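4. Laundry, or why the shirt still wins 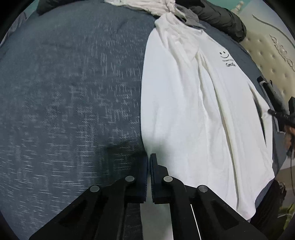 Can a machine fold a household's washing yet? A machine can fold some of it, slowly, provided somebody else has found the corners first, and for most families that means waiting a good while longer before the ironing basket is out of a job.

We chose shirts on a bed because people told us that is where folding happens. Much of the earlier work we looked at used a flat table, a plain background and a towel. Towels are very obliging. They have four corners, all of them findable, and a towel folded slightly wrong is still a towel folded. A shirt has sleeves, which go where they like, and a neck that gathers itself into a knot whenever the rest of the garment is pulled straight.

Figure 1. A white shirt laid lengthwise on the bed, with one gripper at the lower hem and the tip of a second at the sleeve.

The garment in Figure 1 shows most of what makes the job awkward. The body is fairly smooth down one side, but the neck and shoulders are bunched and long creases run from there nearly to the hem. The sleeve lies along the outer edge with a narrow gap between it and the body. Software that looks for outlines tends to read such a gap as the edge of the shirt, and then plans a very neat fold for a garment with one sleeve. The print says "Smile", and we have tried to.

Folds were demonstrated by three of the authors (Moroz, Đorđević and Huaranga) at the Allumside flat during August. We kept 495 demonstrations after throwing out those in which the demonstrator gave up, swore and used both hands. Training followed the recipe in Section 3 without changes. The learned policy, which we call Tinine, was then given 400 attempts on garments it had not met before, with the same bedding and whatever clutter the owners had left at the far end.

Results were mixed, and we report them without much ceremony. Straightening a hem went well. Bringing a sleeve across the body went well when the sleeve was lying flat and badly when it was twisted, and sleeves are usually twisted. The commonest failure was a double grasp, in which the jaws closed on the shirt and the bed cover together and folded both with equal care. White cloth on a dark cover ought to be the easy case for telling one from the other, and for the camera it was. The jaws, which feel nothing, were not helped by it.

Speed deserves a sentence of its own. A finished shirt took up to 31 minutes, including recovery from dropped sleeves. Mujić, timing himself for comparison with a cup of tea in reach, was done before Tinine had settled on a shoulder.

Paquette argues that time matters less if the machine works while the household is out. We agree in part, though it does require the household to leave the bed free and to lay each shirt out beforehand, after which most people we asked said they would simply fold it. Section 5 takes up the laying out, which we had hoped to avoid.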